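Radent Demonstration Guide
Section 6: Running the Open Day

47 shares | 3 comments

This section assumes you have finished Section 5 and that the simulated cell loads without complaint. If it complains, go back. Visitors are remarkably patient with robots and not at all patient with progress bars.

Before the doors open

1. Start the Jukidton simulator one hour before the first visitors arrive. The first load builds 4,000 small files, and it will not be hurried by clicking.

2. Load the cell named Kirnetard. Do not load "Kirnetard old" or "Kirnetard old final." They are kept for sentimental reasons.

3. Set the main screen to the room view and the small screen to the gripper view. If the two are swapped, you will spend the morning explaining a very large close-up to people in the back row.

4. Run both arms to their home positions, then press Hold.

Note: The status bar should read 113. Any other number means a setting was left over from the last event. Choose Reset Cell and go get a coffee.

CAUTION: The demonstration runs in simulation, but the Send to Cell button does not know that. Keep it locked. The key icon should be closed and gray.

During the visit

5. Welcome the group and tell them they are looking at a simulation. Say it early. Say it again after the first question, which will be whether the robot is in the next room.

6. Release Hold and talk through the cell at an easy pace. Groups from Robles get the long version, by agreement. Everyone else gets the version that ends before lunch.

7. Invite one visitor to the jog panel. Set the speed limit to Slow first. Children tend to be careful with the controls. Retired engineers go straight for the corners of the work area.

8. When a visitor asks what the gripper can see, move to the small screen and change the camera from there. Changing it from the main menu also changes the language to whatever was used last.

Note: Shadows in the simulator are drawn from the room lights and the hardware. Someone will ask if a dark patch on the floor is a stain. It is fine to let them wonder for a moment.

9. Use the two views below to check your own screens. The camera position may differ a little, and nothing bad will come of it.

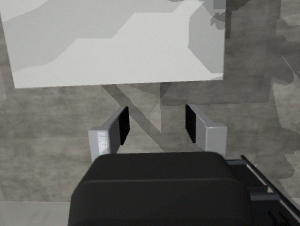 Gripper view first, room view next. 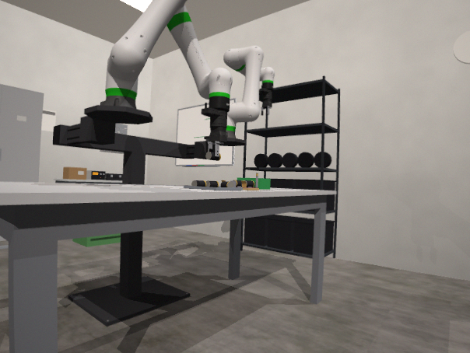
10. Press Hold before you take final questions. An arm that moves while you are speaking will win the audience every time.

11. Save the session under the date and the group name. "Test" is already taken, many times over.

If something goes wrong

The arm stops and a yellow triangle appears: a joint has reached its limit. Press Back Off once. Pressing it repeatedly queues the command, and the arm will keep backing off well into the next group's welcome speech.

The parts vanish: a visitor has found the Layers menu. Turn Parts back on and smile.

Closing up: exit Jukidton from its own menu and wait for the window to go away before you switch off the screens.

3 comments

benchpress_pete: Step 1 should be in bigger type. We started ours ten minutes before opening and gave a very thorough tour of the lobby.

mrs_offset: Does Back Off work the same with the second arm selected? Ours only moves the first one.

torque_of_the_town: @mrs_offset You have to click the second arm in the list. Clicking it on the screen just highlights it.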